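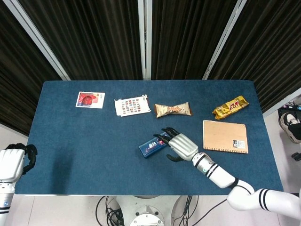
Section 6. Setting Up the Felt Table

The Watamlow display table comes with a felt top and a light edge trim. Use it for flat goods such as notebooks, cards, sticker sheets, wrapped snacks and slim boxes. Set the table in its final position before you start, and leave enough room to walk along the front.

1. Brush the felt in one direction with the soft brush from the parts bag. Lint shows up on dark felt, so check it again with the room lights on.

2. Hang the pleated curtain panels behind the table. Let them drop fully, then straighten the pleats by hand from top to bottom.

3. Lay out the back row first. Put small cards and sticker sheets on one side and wrapped snacks on the other. Leave a hand's width between items.

4. Place notebooks and boxes in front of the back row. Keep the near half of the table clear for handling.

5. Turn one or two items at a slight angle if the row looks stiff. Shiny wrappers may need turning a second time to get rid of glare.

6. Stand where your visitors will stand and check that every item can be reached without leaning on the edge.

Note: A crumpled sticker sheet can be flattened overnight under a heavy book. Do not iron it.

Note: Spiral bindings catch on felt. Lift notebooks straight up. Do not slide them.

CAUTION: Chocolate softens near lamps and heating vents. Do not leave it out after closing.

CAUTION: Do not use tape or pins on the felt. Adhesive marks are not covered by the Grelomell warranty.

Taking the table down

1. Remove the food first and pack it upright in a lidded carton.

2. Stack cards and sticker sheets flat between two pieces of stiff board.

3. Brush off crumbs, then put the dust cover on. The cover is part 245 in the spares list.

Replacement felt is sold in teal and gray. The gray will be back in stock in December.

Text: Hannelore Haberkorn
Revised 2018-06-05

2 comments
6 shares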